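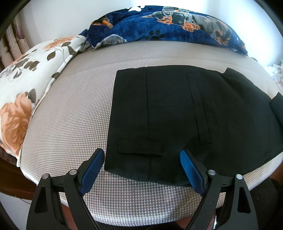 COMMUNITY NEWS

Hem night is back at the Purkolgate, and bring your own thread

If you've got a pair of pants sitting on a chair at home waiting to be taken up, I have good news for you! The mending evenings at the Purkolgate hall are coming back in September, and this time they're running for the whole fall instead of the 4 weeks we got last year.

I stopped by on Friday to hear the plan from Teodora Ionescu, who started the whole thing with 2 sewing machines and a folding table. She had 88 people through the door over last year's run, which she still sounds a bit surprised about. "I had put out 12 cups," she told me. We both laughed, but the cups did run out (I was there, I drank from the lid of my thermos).

The setup is pretty much the same as before. You turn up with something that needs fixing, you get a seat, and somebody who knows what they're doing sits near you while you do it yourself. Costel Babić is coming back for zippers and jacket linings. Gheorghița Dumitrescu has the hems table again, so expect a line - she is very good and she will make you unpick it if it's crooked. Ask me how I know.

What's new is the pressing corner. Last time there was one iron for the whole room and it spent most of the night in the hands of whoever grabbed it first. Now there will be a proper spot for it, and Teodora wants everyone to press before they pin. She went on about this for quite a while! Dark dress pants are the worst for it, she says, because you can't see the old crease until you've already sewn next to it. Bring a damp cotton dish towel to lay over anything black or you'll get shiny patches.

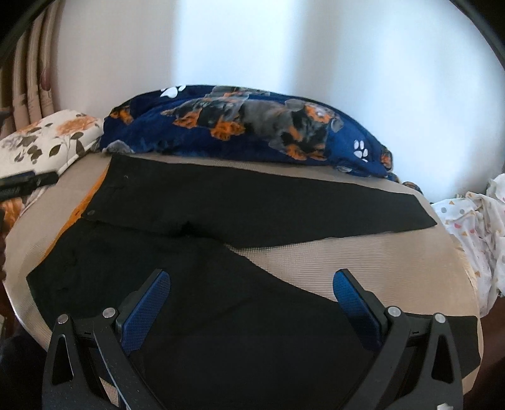 Sign-up and cost

Spots are free but you do need to put your name down, and there are 146 of them spread over the season. The list opens on 23rd July at the front desk, and you can also call if you can't get over there. You can sign up for more than one evening, although Teodora would like you to hold off on a third until everybody has had a chance.

Machines are provided. Thread mostly isn't, so bring a color that matches, plus your own scissors if you have a pair you like. Kenji Okafor will be selling needles and bobbins by the door at cost, cash only. Parking is on the side street again while the front lot gets repaved, and the side door sticks, so give it a good push.

Kids are welcome if they can sit still near an iron. Mine can't, so I'll be leaving them with their grandmother and bringing the gray wool coat I've been promising to reline for three winters. Costel has already seen it and said "hmm," and then he asked if I was attached to the buttons.

Doors open at half past six, and the machines get packed up at nine on the dot.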